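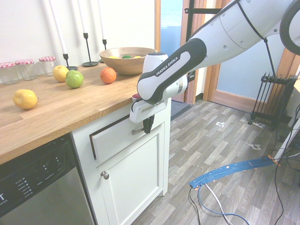
2 min read

Section 7: Clearing and caring for the countertop

The Binholm counter is solid wood with staggered plank seams. Clear it before wiping, and clear it again before each oiling.

1. Put out any candles and let the wax set. Lift each holder by its base – dragging a metal foot will score the grain.

2. Move glass jars one at a time with the lids closed. Leave them along the back wall if you are only wiping the front.

3. Gather loose fruit into the bowl. Lemons and oranges should not sit on bare wood overnight, as juice from a split peel leaves a pale ring.

4. Wipe along the planks with a damp cloth, then dry at once. Pay attention to the seams.

5. On the first Tuesday of the month, apply Prultow oil. A 700 ml bottle covers the counter several times.

Note: Fruit keeps longer if apples are stored apart from citrus.

Caution: Do not oil the front edge above the dishwasher while a cycle is running. Open the door only when the steam has cleared, and dry the underside of the counter if it feels damp.

Caution: Keep lit candles away from wall cabinets and shelves.

For replacement drawer handles and door knobs, see page 37.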